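Search this site Enter keywords

Home Closet Laundry Travel Storage Contact

How to Pack Away Light Clothes in a Cloth Bag

Thin tops and other soft pieces snag easily in a crowded drawer. A plain cloth bag keeps them together and lets some air through. I do mine in April and again when the weather turns.

What you need: a clean table, one cloth bag per item or two, and a basket to hold the filled bags. My basket came from Perkholm and the bags from Tunivthorpe, which sells them in packs of 30.

1. Clear enough table for the bag to lie flat. Set the basket at the left end.

2. Lay the bag down and smooth the bottom corners.

3. Put the garment in the middle of the bag and straighten any straps before you fold.

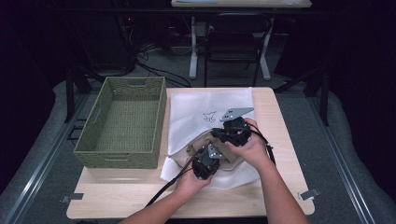
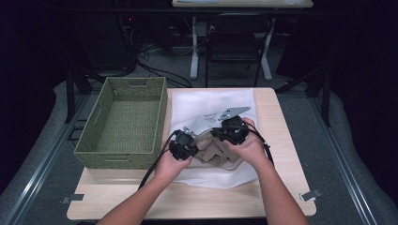

Should the clothes be washed before they go in the bag?

Wash them first and let them dry completely. Body oil and old stains turn yellow in storage, and a damp seam can make everything else in the basket smell.

4. Fold the sides of the garment in, then fold it up from the bottom. Don't press hard on the folds.

5. Fold the open end of the bag under and place it in the basket, folded end down.

6. Stop when the basket is full to the rim. Mine goes on a closet shelf 57 inches up, where the kids leave it alone.

Heavy sweaters need a bigger bag. The Isaksson ones are wide enough, but check the seams before you fill them.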